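Braltance 家常菜试做小组招募：找一批愿意在自家厨房里动手的朋友

大家好，我们是 Braltance，一个做家常菜谱和厨房小课的小团队。平时在网站上看过我们"一锅到底"系列、或者跟着我们包过饺子的朋友，应该对我们不陌生；第一次点进来的朋友，也欢迎你，先坐下来慢慢看，这篇招募写得有点长，泡杯茶正合适。

事情是这样的。我们正在准备一本新的菜谱集，内部一直叫它 Calus，叫着叫着就叫顺了口，大概印出来的时候也会用这个名字。里面收的都是工作日晚上能做的菜：番茄牛腩的省时做法、豉汁蒸排骨、不用油炸的茄盒、电饭锅里焖出来的腊味饭，还有一整章是给带饭的人写的，讲哪些菜第二天热过以后仍然好吃，哪些菜最好当晚就吃光。菜谱初稿现在有91道，每一道都在我们自己的厨房里做过不止一遍。可是我们的灶火大，锅也用惯了，闭着眼睛都知道哪一格火候会糊底，这样写出来的"中火炒三分钟"，到了别人家里很可能是另一回事。

所以我们想请40位朋友加入试做小组，用你家的锅、你家的灶、你家楼下菜市场买得到的菜，把这些菜谱老老实实做一遍，然后告诉我们哪里写得含糊，哪里放盐放多了，哪一步看得你手忙脚乱。

我们想找什么样的人

说实话，厨艺高低不太要紧。上一轮试做里给意见给得最细的一位，报名表上写的是"会煮面，偶尔会煎蛋"，结果她把我们一道红烧豆腐的步骤从头到尾改了个遍，改完确实好懂多了。我们比较看重下面这几样：

家里有能正常使用的灶具，明火、电磁炉、电陶炉都可以，只有一个电饭锅的租房朋友也请报名，书里有一章专门等着你。

每周能抽出两个晚上做饭，每次从洗菜到上桌一个钟头左右。

愿意照着菜谱写的来做第一遍，忍住手别改。第二遍想怎么改都行，改得好吃请一定告诉我们！

能用中文写一段反馈，长短不限，口语也没关系。"炒到这里我慌了"就是很好的反馈。

如果你家里有老人或者小朋友一起吃饭，我们会特别高兴，书里有不少菜是想让一家人都能下筷子的。吃素的朋友、不能吃辣的朋友、对花生或海鲜过敏的朋友也都欢迎，报名时写清楚，我们分菜的时候会避开。过敏这一项请务必写全，写得啰嗦一点没有关系。

要做些什么

试做从October开始，一共六周。每周五（Friday）下午四点，我们会把下一周的两道菜发到你的邮箱，附上采购清单。周末买菜也好，下班路上顺手带一点也好，时间由你自己安排，只要在下一个周五之前把反馈表交回来就可以。

反馈表不长，主要问这几件事：材料好不好买，哪一样找了替代品；实际用了多长时间，跟菜谱写的差多少；调味偏咸偏淡；有没有哪一句话读了两遍还没明白；家里人吃完说了什么。最后这一条请原话照抄，不用替我们美化，"还是外婆做的好吃"我们也收到过很多回了。

做好的菜如果方便，请随手拍一张，手机拍的就行，不用摆盘，不用打光。我们主要是想看看颜色和收汁的程度。

六周中间会有一次线上聊天，晚上八点开始，大家端着碗来都可以。负责菜谱编辑的 Afia Yakubu 会把收到的问题集中讲一遍，顺便演示几样容易翻车的步骤，比如炒糖色，还有蒸蛋怎么才能不起蜂窝。她脾气极好，什么问题都可以问。那天晚上来不了也不要紧，会有录像。

你会得到什么

食材费用由我们承担，每道菜最高可报销100元，保留小票或者付款截图就行，每两周结一次。坚持做完六周的朋友，另有937元的试做酬劳，在收到最后一份反馈表之后转到你的账户。这个数字看着有点怪，是把预算平均分给大家以后算出来的，我们想了想，就没有再去凑整。

书印出来以后，每位试做的朋友会收到一本，名字也会印在书后的致谢页上（想用昵称或者不想署名，告诉我们一声）。另外还会寄一条 Zarei 的棉布围裙，深灰色，口袋很大，放得下手机和一把小葱。

如果中途家里有事做不下去了，早一点跟我们说就好，已经做过的菜照常报销，千万不要有负担。

怎么报名

请写一封邮件给我们，标题写"试做报名"加上你的名字，正文里讲讲这几件事：

你住在哪个城市，平时在哪里买菜；

家里几口人吃饭，有没有忌口和过敏；

厨房里有什么灶具，有没有烤箱、蒸锅、高压锅；

最近做过的一道菜，做得怎么样。做砸了的也可以写，我们很爱读。

收信的是 Cameron Niven，他负责这次试做的联络和报销，中文读写都没有问题，请放心用中文写。来信他都会回，只是人多的时候可能要等上几天，请多给他一点耐心。名单定下来以后，没有排进这一轮的朋友也会收到通知；如果你愿意，我们可以把你的名字留到下一轮，下一轮打算做面点，馒头、葱油饼、菜包子，正需要北方的朋友来帮忙把关。

住在 Horum 附近的朋友还可以在报名时注明，愿不愿意到我们的厨房来一起做一次。厨房不大，站五六个人就转不开身了，所以得分批来。当天管饭，吃不完的请自己带饭盒装走。

邮箱地址在网站底部的"联系我们"里。期待读到你的信，也期待知道你家今天晚饭吃什么。

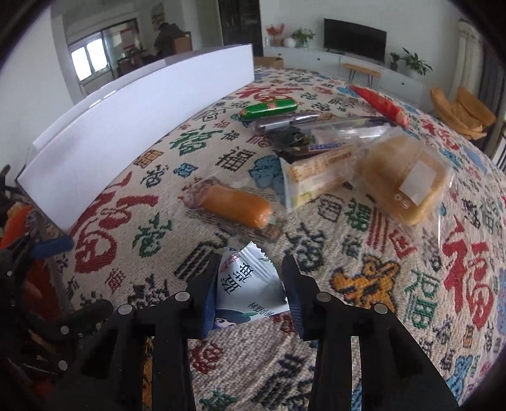 印着卡通女孩的白色小包装零食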